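August issue
By the Skastance features desk

The first thing I broke was the spacebar. I'd been at Sturnia for less than an hour, somebody had put the two hand controllers in my grip and told me to type the word "hat," and I brought the arm down on that keyboard like I was trying to ring a bell at a carnival. The keycap popped off and skittered under a filing cabinet. A very patient operator fished it out with a ruler, pressed it back on, and deleted the take. "Everybody does the spacebar," she told me, and I've chosen to believe her.

I'd come to spend a week with people who teach robots by doing the job themselves, over and over, with the robot's body instead of their own. Sturnia rents the upper floor of an old shoe warehouse (you can still smell leather on humid afternoons, or I thought I could) and fills it with arms clamped to tables. The arms don't know anything yet. An operator drives one through a task, the cameras and the joints record everything, and that recording becomes one example. They call it an episode. Collect enough episodes and a learning system can start to guess what it should do when the keyboard's in a slightly different spot and there's no human at the controls.

How many is enough? I asked this of everyone I met and got a different shrug each time. The target for the typing task while I was there was 2,000 episodes. It was written in green marker on a whiteboard by the coffee machine, with a running total under it that people updated on their way to get a refill. When I arrived the total was 900. I found this hugely motivating and announced that I'd knock out a couple hundred by myself before the week was over. There was some polite nodding.

So let me tell you how one episode goes. You put the keyboard on the table wherever the screen tells you to, because the placements get shuffled so the system can't just memorize one spot. You bring the arm back to its start position. You press a foot pedal, there's a beep, and now everything you do counts. You move in, you press the keys you've been assigned, you back away, you press the pedal again. Then you grade yourself: keep, toss, or flag. The whole thing can take less time than it takes to read this paragraph, if you're good. I was not good. I hovered. I'd come in over the G, lose my nerve, drift toward the H, correct, overcorrect, and hit both.

Hovering is a real problem, as I learned when my first batch got reviewed. A learning system copies what it's shown, and if it's shown a nervous magazine writer dithering over the middle row, it'll learn to dither. They played me one of my own episodes at double speed and the arm looked like a wasp that couldn't decide about a sandwich. Out it went!

What fixed me, mostly, was learning to use the wrist camera. I'd been craning my neck to look at the real table, the way you would if you were playing one of those claw machines at the arcade, and from the operator's chair the arm is always in the way of the thing you want to see. The camera rides down by the gripper and shows up on a monitor in front of you. It's a strange view at first. The fingers take up a huge amount of it and everything past them seems far away and a little tilted. But once you trust it you stop thinking about the arm altogether and just think about where the fingertips are.

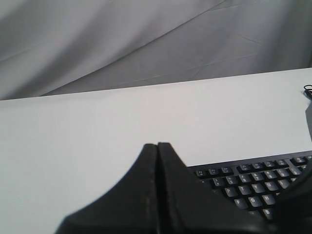

The view from the wrist: closed fingers beside the keyboard, with the white table and gray backdrop behind.

I got fond of that view. By my third day I could tell from the fingertips alone if I was lined up, and I'd started holding my breath on the way down, which a couple of the regulars do too. There's a rhythm to it that reminded me of shelling peas with my grandmother — dull if you describe it, weirdly absorbing if you're in it. My hands would be going and my mind would be off planning dinner. Then I'd hit two keys at once and be right back in the room.

A word about the fingers. You'd think you'd want something small and pointy for typing, and the folks at Homeck, who make grippers a few blocks over, have apparently offered more than once to build exactly that. Sturnia keeps saying no thanks. The idea is that the same hand should do the typing, pick up the mug, and fold the dish towel, so whatever it learns on one table might help it on the next. So you close the two fingers together and poke with the tips, like someone typing in mittens. It's clumsy, and they want the clumsy part in the examples too, as long as it's the kind that gets the key pressed in the end.

I was surprised by how much of the week went to things that had nothing to do with driving. Somebody opened a blind and a stripe of sun landed on the table, and there was a ten-minute discussion about whether to close it or leave it alone. (They left it. Kitchens have sun in them.) Cords get nudged. Cloth gets bumped and hangs differently. I'd assumed everyone would want all of that held perfectly still, and for a few tasks they do, but for this one a bit of mess is welcome so long as it's written down. There's a notes box at the end of every episode and mine were, I'm told, the longest in the building's history. I can't help it. I get paid by the word.

Then there's the sorting, which happens after lunch when everyone's sleepy. Two people watch the same episodes separately and grade them, and when they disagree a third person settles it. I sat in on a session with 200 clips and it was like judging a diving competition where all the divers do the same dive. Did that press count if the finger slid? Was that pause a hesitation or was she waiting for the beep? One clip held things up so long that I went and got a muffin and came back and they were still on it. The answer was toss. I'd have kept it, and I said so, and I was outvoted.

The software they use for all this is called Shenoy, and it has opinions. It'll beep at you if you start too close to where you finished last time, and it'll sulk (a spinning wheel, no message) if you press the pedal twice in a row. The operators talk about it the way my neighbors talk about their cat. I came to hate the double-pedal wheel with my whole heart, and then on my last morning I noticed I'd stopped triggering it.

I did get to see the other end of things, once. Late in the week they loaded up a version of the system trained on what they had so far and let it try on its own. We all stood behind the operator's chair with nothing to do with our hands. The arm came in fast, much faster than I'd ever dared, stopped over the T, and pressed it. Lovely! Then it pressed it again. Then it went for the Y, missed, and jabbed the gap between two keys with total confidence until someone hit the stop button. People seemed pleased. I'd been expecting groans, but they were already arguing over which placements they were short on and who'd take the afternoon shift to fill them in.

My own contribution, after all that, was 73 episodes that made it through review. I'd bragged about a couple hundred, remember. They let me add the number to the whiteboard myself, and I wrote it pretty small. The total has gone up a good deal since then, according to the last note I got from the floor, and they've started on a second keyboard with a different layout, which means a fresh set of placements and a fresh column in green marker. I've been invited back for a shift on the dish towels. I said yes right away, and then I went home and practiced folding with a pair of salad tongs until my wrist gave out.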